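Galville Residents' Help Forum
Workshops, Sheds and Benches

Cleaning and lining a shallow metal sorting bin with a drop hole in the floor

Posted by Bench_Steward
14/12/2021

I should be grateful for advice on the upkeep of a sorting bin in a shared workshop. The bin is of the tray kind, in grey metal, with sloping sides, a flat floor and a round hole through which small parts are passed into a net beneath. It was obtained from Mollberg with a set of 2 and has been in regular use since September.

Three matters require attention. The floor gathers fine grit, which settles again within a short time of sweeping. The back slope has acquired brown marks, and I cannot determine whether these are rust in the metal itself or a deposit left by the parts. Finally, the net under the hole retains small screws, which must be picked out by hand.

The workshop rules do not permit solvents indoors. The bin stands on a wooden bench top that must not be soaked. I should prefer not to repaint the bin unless this is necessary, and would welcome guidance on whether a rubber or felt lining would be suitable.

Posted by Mitel Workshop Advice

The three matters should be dealt with separately, beginning with the grit.

Remove all parts from the bin before cleaning. Grit on a flat metal floor should be taken up with a vacuum cleaner fitted with a soft brush, working from the slopes down to the floor and finishing at the hole. A dry hand brush lifts the finer dust into the air and is the likely cause of its prompt return. After vacuuming, the floor may be wiped with a cloth that has been dampened and well wrung out. Any small drilled holes in the floor should be checked, as dirt collects at their edges. Place a sheet of plastic under the bin to protect the bench top, and dry the metal immediately.

As regards the brown marks, rub a small area with a damp white cloth and a little washing-up liquid. If the colour comes away and the metal beneath is smooth, the mark is a deposit, and the remainder may be cleaned in the same manner. If the surface feels rough or pitted, the mark is rust and should be rubbed down with fine abrasive paper, finishing with a 2000 grade if a smooth surface is wanted. The bare metal should then be given a thin coat of wax. Repainting is not called for in either case unless the marks continue to spread.

Fine scratches may be left as they are. They do not affect the use of the bin.

Posted by Sopacua_Stores

Just replace the net. We use a cloth bag and it is much quicker to empty.

Posted by Galville Tool Library

The advice given above on cleaning is sound. The following remarks concern the lining and the net.

A bin of similar pattern may be seen in the photograph, with the white rim to the hole, the dark mesh inside it and the marks on the back slope.
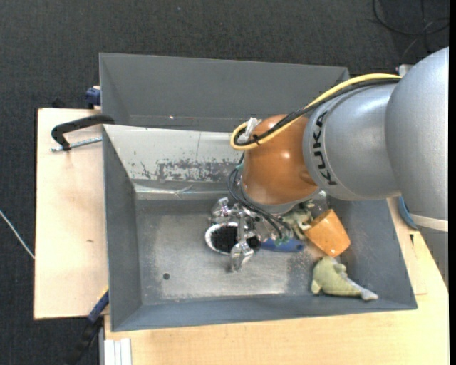 Photo: Galville Tool Library, ref. 411

Felt is not recommended. It holds grit, and screws catch in it. A thin rubber mat is acceptable on the floor of the bin, provided that it is cut back well clear of the hole so that no lip is formed. The slopes should be left bare, as parts are meant to slide down them.

With regard to the net, a finer mesh will prevent screws from lodging, but it will also fill with dust and must be shaken out more often. A cloth bag, as suggested in the previous reply, is suitable for light items only. Our own limit is 200 small parts to a bag, after which it is emptied and the seams are inspected.

The rim should be wiped each time the net is changed. If it has become loose, it should be refitted before the bin is used again.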